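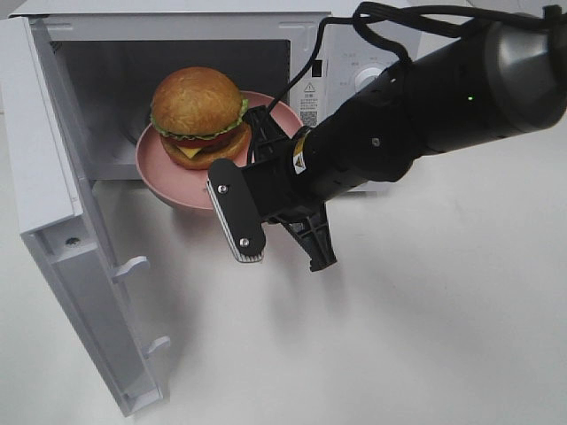
Figure 1. Door open, toy burger on a pink plate at the cavity opening.

Unit 10: Loading and setting a microwave

Read pages 66 to 68 of the Gatti workbook before the lab. Bring the Ono worksheet.

1. Open the door all the way before you pick up the plate.
2. Slide the plate in until the rim clears the opening. A plate that sticks out will keep the door from latching.
3. Look at the latch hooks on the inner edge of the door. Wipe off any crumbs.
4. Read the warning label next to the cavity.
5. Close the door and set the controls. 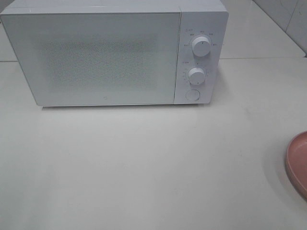
Figure 2. Door closed. Two knobs on the panel, round button at the bottom.

Settings differ by model, so check the labels around each dial. Write down both settings on the worksheet. For real food, plates must be marked microwave safe. The practice food stays in the Etia bin and is never heated.

Worksheets are due at the start of Unit 11.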